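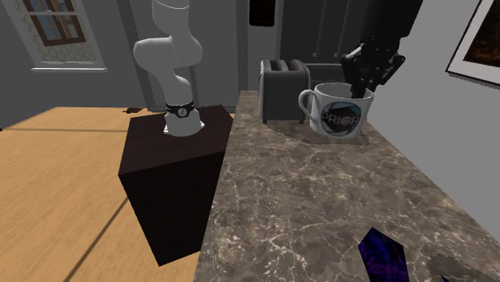

Light tan floorboards, dark lines between them. Want.

7th March

Floor hunting again. Holroyd quote came in, 3000 for the hall and back room, not including the skirting. Catero said 1402 but thats boards only, no fitting, and they can't deliver till May. Hm.

Rang Holroyd back at lunch, on hold forever, ate a cold bagel standing up. They'll knock off 67 if I pull up the carpet myself. Sixty-seven! My knees cost more than that.

Did one corner anyway after work. Staples everywhere, and under it old green lino. Of course. Bin bags gone already, need more tommorow.

Bus late, headache - bed. Call Catero re samples, the pale one and the one a shade darker.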